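Climport opens shoe exchange at Evia office

January 5, 2026

Climport has opened a shoe exchange for staff at its Evia office, following a trial held there last April. The scheme accepts shoes that are unworn or in good repair and makes them available, free of charge, to any member of staff who can use them.

During the trial 1,980 pairs were handed in, against a target of 2,000. The remaining stock has been moved to the Kyriakidis building, where it will be kept until the spring.

Shoes should be brought in their original box wherever possible, with the size label left in place and facing outwards. Boxes with a torn lid or side will be accepted provided that the label can still be read. Shoes without a box should be tied together by the laces and marked with the size on a paper tag.

Boxes may be left on desks in room 27 during office hours. Staff are asked to keep them clear of keyboards and to avoid stacking them in front of screens. Each item will be entered in the Stundex register and held for 14 days, after which it may be claimed by any colleague.

Boots, slippers and children's sizes are also welcome. Sports shoes with studs cannot be accepted at present. A list of available sizes will be posted on the staff pages each month.
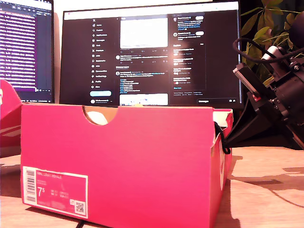
A shoebox with a size 7.5 label on a desk.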